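I've been a terrible pillow buyer all my life. I get them in the supermarket, two for not very much, sleep on them until they've gone the shape of a dropped scone, and then complain about my neck to anyone who'll stand still. So when my brother-in-law Jouko told me he'd spent proper money on a Stunance pillow and was sleeping like a teenager, I laughed at him, and then about a month later (January, dark, stiff neck, credit card out) I ordered one myself.

I went for the Skirngate, the middle one of their three. They do a flat one for people who sleep on their fronts and a great big one called the Ikonen that looked to me more like something you'd put behind you in bed with a tray of toast. The Skirngate is meant for side and back sleepers and I'm a bit of both, depending on how much cheese I've had.

It came squashed into a bag so small I thought they'd sent me a cushion by mistake. The leaflet tells you to leave it out for a whole day before you sleep on it. I gave it until bedtime and regretted that, as it was still lumpy at one end and I woke up at four with my ear folded over. By the next evening it had filled out properly, so do as you're told and wait!

Now, the size. It's big. I've got a drawer full of ordinary pillowcases and it does go into them, but only if you wrestle it in corner by corner, and then it sits there all tight and shiny like a sausage. I gave up and bought two plain white cases a size up from Ritow, and those are lovely - smooth, cool when you first get in, and roomy enough that you can get the pillow in and out without swearing. 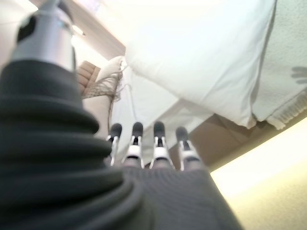 The filling is the clever bit, I suppose. There's a zip along one short side of the inner cover and you can pull handfuls out until it's the height you want. I took out far too much the first time, put half of it back, then slept on it for a week and took a little more out. The stuff clings to everything, jumpers especially, so do it over the bath or inside a bin bag. They give you a little cotton sack to keep the spare in, and mine's living at the back of the airing cupboard, where I'll no doubt find it in ten years and wonder what on earth it is.

As for the sleeping, I'm pleased to say I'm a convert. The first few nights felt odd, a bit too held up, as if I was being presented to somebody. After that I stopped noticing it, and my neck has gone from sore every morning to sore if I've been gardening. On my side it's excellent. On my back it's fine, maybe a touch high still, and I might go back in for another handful. If you sleep on your front I wouldn't bother with it at all, you'd be looking at the ceiling.

A few grumbles. It has a smell when it's new, sort of like a shoe shop, and that took four or five days with the window open to go. You can wash the inner cover at 60 but the filling isn't meant to get wet, so anyone who drinks tea in bed should get a waterproof protector too (I speak from experience, it was a full mug). It needs a good thump and a shake in the morning or the filling drifts to the bottom. And it's heavy! Changing the bed has become a form of exercise.

Then there's the price, and I won't pretend I wasn't a bit sick when I saw the total with postage. Jouko says to work it out per night, but he says that about everything, including his boat. I'd wait for one of their sales if you can, they seem to have them fairly often.

Four stars from me. I'd knock off another half for the smell if they let you do halves. I've ordered a second one for the spare room, so make of that what you will.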